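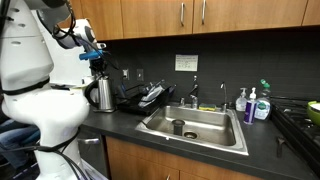

Sat 15 February

I have become a tea person. I know, I know, I spent years telling anyone who'd listen that tea was coffee for people who were scared of coffee, and I'd like to take all of that back, please.

It started with a tin of oolong from Okeke, the little shop next to the dry cleaner's. I went in to get out of the rain and came out with the smallest tin they had, mostly to be polite. It sat in the cupboard until the coffee ran out one morning, and I made a cup the way I'd always made tea, which was boiling water, big mug, leave it until I remembered it. It was bitter. But there was something under the bitterness, a sort of buttery, toasty thing, and I wanted to know what it was!

So I read the label. It said to let the water cool a bit first and to steep the leaves for 40 seconds. Forty seconds! I'd been giving it ten minutes. I tried again that same afternoon and it was like a different drink – soft, a little sweet, with a smell like warm bread. Then you pour more water on the same leaves and it changes. The second cup was better than the first, and the third was more flowery, and I got to the fifth before I had to go and pick up the dry cleaning.

Since then I've been working my way along the shelf. Some notes, for anyone else who's just getting going:

Green tea is the one I was most wrong about. I thought I hated it and I'd been scalding it the whole time. Now I let the water sit with the lid up while I feed the cat and wash up her bowl, and by then it's usually good. The Clultora green is grassy and a bit salty, almost like broth, and I love it with plain rice crackers. Don't make it strong.

Black tea forgives you everything. Stunik do a breakfast blend that I drink with milk, and I don't care who knows it. It's the one I make before work, when I'm not really awake enough to watch a clock.

White tea I'm still on the fence about. I've had three kinds and they all tasted lovely and very far away, like tea in the next room. Maybe I need more leaves? If you've got a favorite, tell me.

And then there's the smoky one. Brutolness sell it loose in paper bags and the whole kitchen smells like a campfire for the rest of the day. My sister wouldn't stay in the room with it. I think it's wonderful, but I only want it when it's cold out, and never before lunch.

I haven't bought much gear. I use a small white bowl with a lid (chipped, thrift store) and a strainer that came with something else. I did buy a 20 dollar kitchen scale and I'm glad I did, mainly for the rolled teas. A spoonful of oolong looks like hardly anything and then it opens up and fills the bowl. It's worth weighing at least once, so you know what your own spoon holds.

The thing I like best is how it breaks up the day. I work from home on Fridays and I'd normally drink coffee until I got twitchy. Now I put one lot of leaves in the bowl in the morning and keep going back to it, and by three o'clock it's mostly warm water with a memory of peaches and I still drink it.

Next up is a dark, aged tea pressed into a cake, which you have to pry apart with a little pick. The cake is 200 grams, so if I don't like it I'll be giving it away until summer. I'll report back once I've got it open!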